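Nulon软面抓取套件试用：示教数据少，布面也能学

2025年11月7日

先说结论：这是我今年玩得最开心的一套东西，而且让我改了一个用了很久的实验习惯。以前凡是做桌面抓取，我第一件事就是把台面弄得又硬又平，最好铺一块纯色板，物体放上去规规矩矩的。Nulon偏不这样，它要你从软的、皱的、压下去会变形的表面开始学。我七月看到论文预印本的时候半信半疑，等套件到手跑完第一轮，我就把那块板收到柜子后面去了。

Nulon是什么

Nulon是Arellano实验室放出来的一个模仿学习方法，论文第一作者是Damián Contreras。配套硬件由Pekus做，就叫Nulon套件，我买的价格是1355元，里面是一对夹爪指尖、腕部相机支架、一块标定板，还有几颗怎么都嫌短的螺丝。机械臂自备。代码和预训练权重免费下载，权重是在他们自己整理的Multum数据上训的。

方法的核心想法，用一句话讲就是把“接触前”和“接触后”分给两个小网络去管。前一个看图像，决定夹爪往哪里去、转多少度；后一个主要看夹爪的位置误差和电流，图像只占很小的权重。两边之间有一个门控，估计当前离接触还有多远，越近就越信任后一个。

听上去不新鲜，类似的分段思路早就有人做。让我觉得漂亮的是门控的训练方式：它不需要人工标注接触时刻，而是利用软表面的形变。夹爪压到布上，位置指令和实际位置之间会慢慢拉开一个差，这个差在硬桌面上是一个突然的跳变，在软面上是一段平缓的坡。坡能给出连续的监督信号，跳变给不了。我读到这一段的时候真的拍了一下桌子（硬的那张）。

装机和标定

安装说明写得很实在，图多字少，一个下午能装完。指尖是两片式的，橡胶垫可以单独换，这点我特别喜欢，以前那套夹爪垫子磨坏了要整只换掉。

标定要走一遍完整流程，中间不能停，停了得从头再来。脚本会让机械臂在标定板上方摆出一连串姿势，过程挺吵的，别在午休时间做。标定结果存成一个纯文本文件，可以手改，我把工具中心点往下挪了一点点，抓矮的东西时手感明显好了。

有两个坑提醒一下。腕部支架的线槽开口朝外，大幅转腕的时候线会蹭到关节外壳，我用魔术贴绑了一圈才放心。另外默认的控制频率设得偏高，旧一点的控制器会丢包，日志里又只打一行很不起眼的警告，我找了很久才找到。

示教和训练

我录了50段示教，全是遥操作，任务很普通：从软面上拿起一样东西，放到指定的位置。物体换着来，有长条块、浅口的圆形容器，也有印满字的纸盒。论文建议每换几段就动一动布，让褶皱的走向不一样，我照做了。

录示教时有个很舒服的细节，每一段结束后可以立刻回放，位置误差曲线会和图像并排显示。曲线上的那段缓坡肉眼就看得出来，看着它一段一段录进去，心里特别踏实！要是哪一段的坡太陡或者干脆没有，界面会用橙色标出来，让你自己决定留不留。

训练用一张普通显卡，从预训练权重开始微调，睡一觉起来就好了。我也试过不加载权重从零训，能收敛，但夹爪下降时会犹豫，到了物体上方左右晃两下才肯下去，样子有点好笑。所以Multum那份权重还是很值的。
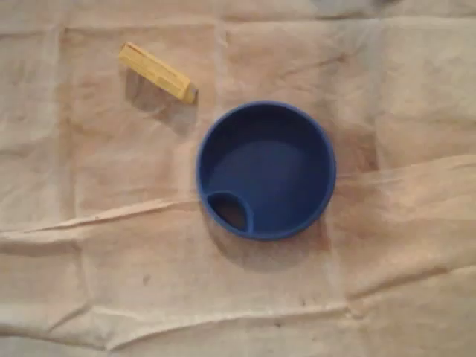
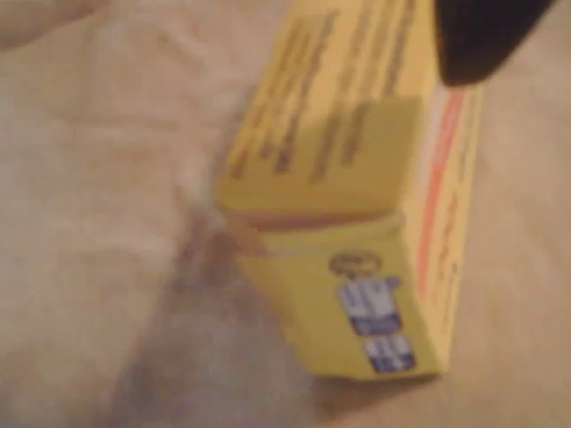
测试结果

我跑了两组对照。一组是Nulon原样，一组把门控关掉，两个网络的输出固定各占一半。每组做50次，物体位置随机，褶皱也随机。

Nulon原样这组的成功率是64%。单看数字不算惊人，论文里的表现更好。但考虑到我的机械臂不是他们用的型号，重复定位精度也差一截，我已经很满意了。关掉门控以后掉得厉害，失败的样子也变了：原样那组的失败多半是夹偏，夹住了又滑掉；关掉门控的那组多半是压得太深，指尖连布一起夹起来，然后整块布被拖着走。

把布一起夹起来这件事，做过软面抓取的人应该都深有体会。我以前的办法是给下降高度设一个硬限位，简单粗暴，物体一换就得重新调。Nulon学出来的策略会在碰到布之后稍微往回抬一点再合拢，这个小动作我在示教里其实也做过，只是自己没意识到。第一次在执行回放里看到它，我来回看了好多遍，太像人手了。

不同物体的差别也挺有意思。长条块最听话，只要转腕角度估得准，两指沿着长边一合就行。圆形容器难一些，夹壁还是夹整个外圈，策略有时会摇摆，我后来统一按夹边沿的方式示教，情况好了不少。纸盒最考验后一个网络，夹紧了会瘪，夹松了会转，它的合拢速度比我想象中温柔，盒角没怎么被压坏。斜放的纸盒比摆正的要差一点，论文附录里也提到了类似现象，作者把原因归到示教姿态分布太窄，我倾向于同意。

泛化能力

我顺手换了一块更厚的绒面垫子，没有重新训练，直接跑。成绩有下降，但没有垮。换成硬桌面反而更糟，夹爪会在离桌面很近的地方停住，像在等那段坡出现，等不到就原地小幅度抖动。作者在说明里写了硬面要另外微调，并且给了一个短配置，我用那个配置补训之后就正常了。

光照方面我只随便试了试，开灯关灯影响不大，台灯从侧面打过来、影子拉得很长的时候，前一个网络会把落点往影子那边带。幅度很小，对大一点的物体没什么影响，抓细长的就可能夹空。图像增强里加一些影子应该能缓解，这个我还没来得及做。

不太满意的地方

失败检测太弱。夹空了它也照样走完放置动作，一脸认真地把空气放到目标位置。后一个网络明明拿得到电流信息，判断有没有夹住东西并不难，希望下一版能加上。

文档只有方法部分写得细，接口部分很潦草，好几个参数要翻源码才知道单位。夹爪开合的那个参数，我一开始以为是毫米，结果是归一化的比例，第一次上电把指尖夹得嘎吱一响。

备用橡胶垫不单卖，目前只能跟着整套指尖一起买。垫子本身质量很好，跑到现在磨损很轻，可总归是消耗品。

适合谁买

手里已经有一台小型机械臂，想自己复现一个抓取方法，又不想花几个月攒数据的人，我会很放心地推荐。带学生做课题也合适，门控的输出可以实时画出来，接近、碰到、抬起、合拢，每一步网络在信谁一目了然，拿来讲课比公式好懂多了。

如果你的任务全在硬面上，或者已经有一套调得很顺的视觉伺服流程，那先下载代码读一读就好，硬件可以缓一缓。只想要代码的话，自己打印一对指尖也能跑，标定文件里改掉指长就行。

接下来我准备试两层布叠在一起的情况，顺便把影子的增强加进去，配置文件到时候贴在评论区。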